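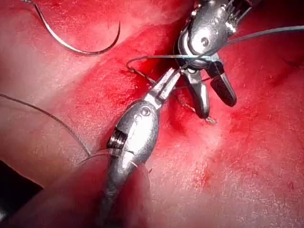 3.2. El sector bajo de Pelivdale y sus basurales

Cuando retomamos los trabajos en octubre, la intención era modesta: ampliar hacia el río la cuadrícula que Eulalia Palma había dejado abierta la temporada anterior y, si el nivel freático lo permitía, alcanzar la base del conchal. El agua nos acompañó bastante más de lo que hubiéramos querido (quien haya excavado en terrenos de vega sabrá de qué hablamos), pero la turba que tanto nos entorpeció es también la que conservó las maderas, los cordeles y las semillas que presentamos en esta sección.

Se abrieron 18 unidades, de las cuales 11 entregaron material cultural en posición primaria. El conjunto cerámico suma 1,960 fragmentos, en su mayoría de vasijas alisadas de uso doméstico, con huellas de hollín en la base. La clasificación sigue la propuesta de Fuentealba y Kodikara, aunque nos permitimos separar los bordes evertidos en un grupo propio, decisión que discutimos largamente con Catalina Farías y que el lector podrá juzgar por sí mismo en el apartado siguiente.

Figura 1. Dos instrumentos quirúrgicos robóticos manejan hilo de sutura sobre tejido húmedo.

Los cordeles merecen un comentario más detenido. Recuperamos 10, todos de fibra vegetal torcida en S, y todos en el nivel inferior, junto a pesas de piedra con escotadura. Nos inclinamos por un uso en redes de pesca, sin descartar otros.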